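Workshop notebook, Osden bench room
Thursday, November

Oil finish trial, second round. Carried on with the offcuts from the Oltlow job. All maple, all planed the same day, sanded to 150 and then 220. Wiped down with a barely damp rag to raise the grain, left overnight, knocked back with a worn piece of 320.

Set out 16 pieces. First 8 get the Mondal hardwax, the rest get plain Arine tung oil cut with citrus solvent, equal parts. Numbered on the back in pencil. Pen bled through last time and I had to sand two of them again.

Mondal goes on very thin. The can says a teaspoon does a square foot and I think even that is generous. Worked it in with a white pad, waited ten minutes, wiped off hard with a cotton rag. Piece 5 was left too long and got tacky along one edge — rubbed it out with a little fresh oil and it looks the same as the others now, but I've marked it anyway.
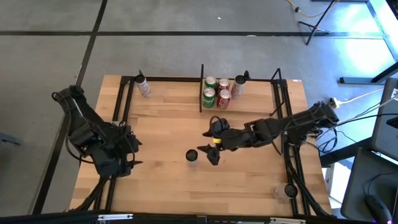
Arine took a lot more. End grain kept drinking, so those pieces had three passes before anything stayed on the surface. Smell is strong. Opened the side door and ran the fan until lunch.

Room was 64 degrees at the start, 67 by early afternoon. Humidity 41 percent on the wall gauge, which I don't trust much. Somebody should check it against the one in the finishing booth.

Rags: all hung flat on the outside line, none in the bin. Please keep doing this with the tung oil.

Water test on the pieces from the first round, now 13 days old. A few drops on each, covered with a glass, left an hour. Mondal pieces came up clean except the one with a single coat, which has a pale ring. The ring was fainter by the end of the day. Both Arine pieces marked. Not surprised, that stuff wants a month to cure and we are nowhere near it. Will repeat at four weeks before writing it off.
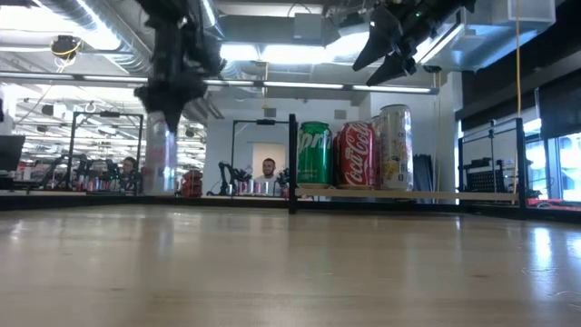 Coffee test not done. Out of coffee.

Color: side by side under the window the Arine is clearly warmer. Mondal is closer to bare wood, with a slight sheen if you buff it. Oltlow asked for "natural" so I'd lean Mondal, but they have not seen either one yet.

To do:
Second coat on 1 through 8 tomorrow, before 10.
Leave the Arine pieces alone until Monday.
Order white pads, 2 left in the drawer.
Cut a sample of each to send to Oltlow, with the pencil number showing.
Find the lid for the small solvent jar.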